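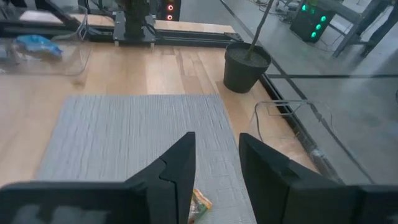
*Front table: gray mat, a snack package on it, clear bin at the back left*

# Trinddale big room: walk-through checklist, with my comments

Gisela Weidemann walking, Beathag Laing reading it over (her remarks are in italics, mine are everything else, sorry, I go on a bit)

**OK** = fine, **FIX** = please sort it out, **ASK** = I need someone to tell me.

## 1. Tables

- [x] **Tops clean and dry, OK.** I ran my hand over the boards with the grain and across it and didn't pick up a splinter, which is more than I could say in January! Some of the boards are a bit more orange than the others and I've decided I like it.
- [x] **Mat lies flat, OK.** The fine ribs hold crumbs like you wouldn't believe, so please lift it and shake it out over the trash. Wiping just pushes everything further in.
- [ ] **Food on the tables, FIX.** There was a snack package sitting on the mat, the orange, green and white one. I love a snack as much as anybody, but if it's on the table at the end of the day it goes back in the cupboard or in the trash. *(B.L.: Closed packages too? G.W.: Closed packages too. Mice have teeth.)*
- [ ] **Bins on the tables, FIX.** The clear one had a crumpled light-blue plastic thing in it, a bag or a wrapper. The bins are nice and easy to check because you can see straight through the sides, so let's check them.
- [x] **Table legs tight, OK.** Wiggled every one.
- [ ] **Cables along the table edge, ASK.** Everything I could reach was tied down. I don't know who looks after the bits I couldn't reach, so somebody write a name here: ____________

## 2. Power

- [x] Power strips off the floor, OK. Plugs pushed all the way in, no brown marks.
- [ ] Kettle and toaster on separate outlets, **FIX**. They're back on the same strip again. The label on the strip says 600 watts and the kettle is way over that on its own. Please, please use the wall.
- [x] Breaker panel door closes and nothing is stacked in front of it, OK.
- [ ] Emergency light by the side door, **ASK**. It came on when I pressed the test button, then got pretty dim pretty fast. Trokovari put the battery in, so I've left them a message.

## 3. Floor and walking space
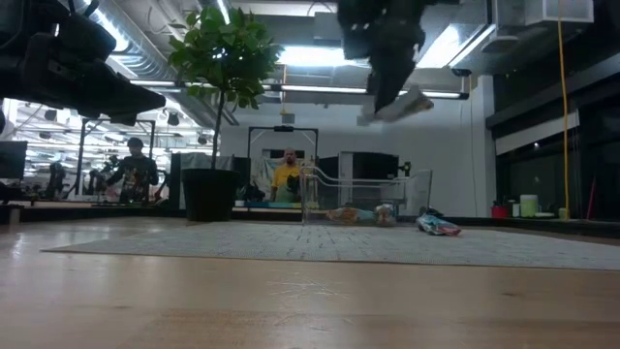

Last changed: Sunday, June 17, 2018 (G. Weidemann)

- [ ] **Nothing loose on the floor, FIX.** Two snack bags! One was in the clear bin with the tall handle, the orange and blue one, and I'm happy to call that put away for now. The other one, with blue, white and red on it, was lying on the rug right beside the bin. A plastic bag on a rug slides like a banana peel, and the rug is where everybody walks. *(B.L.: I stepped on one last winter with a full mug in my hand. Please move this to the top of the list.)*
- [ ] **Bins on the floor, FIX.** Clear plastic on a light gray rug is hard to see when you're carrying something. The tall handle helps from the front, but it's see-through as well, so I wouldn't count on it. My vote is a strip of bright tape around the rim. Otherwise park it against the wall.
- [x] **Rug edges flat, OK.** I walked the whole edge dragging my feet. No curl, no bumps. The Fröhlich tape we put under the corners is doing its job and I'd buy it again.
- [x] **Fig tree, OK.** Planter stands solid, I gave it a good push. The trunk is thin for all those leaves, so don't hang anything on it and don't grab it to steady yourself. Leaves on the floor get picked up with the trash round. It had water in January and it has had water since, thank you to whoever does that.
- [ ] **Clear path to the side door, ASK.** Fine while I was there. Beathag would like it marked on the floor so that it stays fine. *(B.L.: Yes, I would. One line on each side, and nothing between them, ever.)*

## 4. Overhead

- [x] Long light fixtures all lit, none flickering, OK. They do shine back at you off the table when you sit down low, so if that bothers you, turn your chair.
- [x] Ducts, OK. Looked for drips and loose tape from the floor only. I don't do ladders by myself and neither should you.
- [ ] Dust on top of the fixtures, **ASK**. Can't see it from below, so I can't tick it. Last cleaning cost us $300 and I'd like to know if that's a once-a-year thing.

## 5. Fire and first aid

- [x] Grinard extinguisher on its hook, needle in the green, pin in place. OK.
- [x] Exit sign lit, OK.
- [ ] First aid box, **FIX**. Out of the small bandages, plenty of the giant ones. I'll pick some up this week.
- [ ] Trash bags emptied at night, **FIX**. See all my complaining above.
- [x] Room size on the door card still says 700 square feet, and the card is readable. OK.

## Still open

| What | Who | Done? |
|---|---|---|
| Bag off the rug, bins emptied | whoever locks up | |
| Tape on the rim of the floor bin | Gisela | |
| Kettle to wall outlet | Beathag | yes |
| Emergency light battery | Trokovari | waiting |
| Path lines by the side door | Beathag | |
| Bandages, small | Gisela | |

*(B.L.: Kettle is moved. The toaster can stay where it is. I taped a note to the strip, please leave it there.)*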